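Wanyama Two-Arm Comparison Kit
Made by Winen. Part no. 2421

We've wanted a kit like this on our own benches for years! The Wanyama lets you run two different end tools side by side on one table, so you can try a many-fingered hand and a plain parallel gripper on the same parts in the same afternoon. Both arms clamp to the table edge and share one controller, and swapping a tool takes four screws and one plug.

Lilian Kimaro set up our demo with small electrical parts, the sort that drive people crazy – push buttons are blocky at one end and round at the other, and a grip that suits the block may slide right off the cap. She likes to start with the fingered hand and keep the parallel gripper folded up out of the way until it's needed.
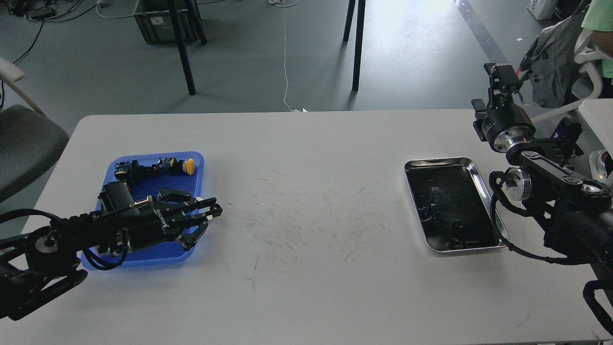

Page 44

Push buttons with round caps, like the yellow one in the blue tray, are a great first test for the hand. Try coming in over the side of the tray with the fingers slightly curled, then try again from straight above. We were surprised how much the approach angle changed things (Gorazd Vukadinović filled most of a notebook on it).

For the parallel gripper, the shallow steel tray is good fun too. Shiny metal is hard on cameras, so if you're comparing those as well, run it with your lights up and again with them down.

In the box: two arms, controller, table clamps, cable set, printed guide
Tools: sold separately, see Lurkis hand and Femham gripper
Controller cable: 139 cm
Spare finger pads: part no. 531

Guide last updated Jun 28, 2022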